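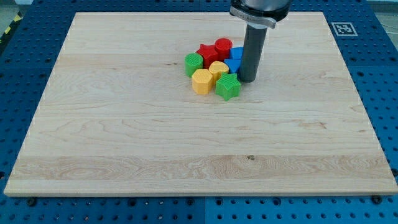 Print | E-mail

About Nastosard

Small shop, big bin of blocks. We make and sell shape blocks for little hands -- stars, cylinders, cubes, prisms, all of them chunky. Red, blue, green, yellow. People ask for purple every April. Maybe one day.

Started by Érica Rangel and Thanasis Lazaridis at 2721 Christodoulou, upstairs, 3 shelves and a kettle. Still upstairs. More shelves now. Ernő Csizmadia does the packing and answers the phone, usualy at the same time.

Schools and playgroups: ask for the Ora set, comes with sorting cards and a cloth bag. Lost a star? Write to us, we sell singles too. Orders go out in two days, seven if its the holidays.

Want to come by and try things out? Please do -- ring first, the street door sticks. Mornings are best, after 2 we're at the post office.

Print this page | E-mail this page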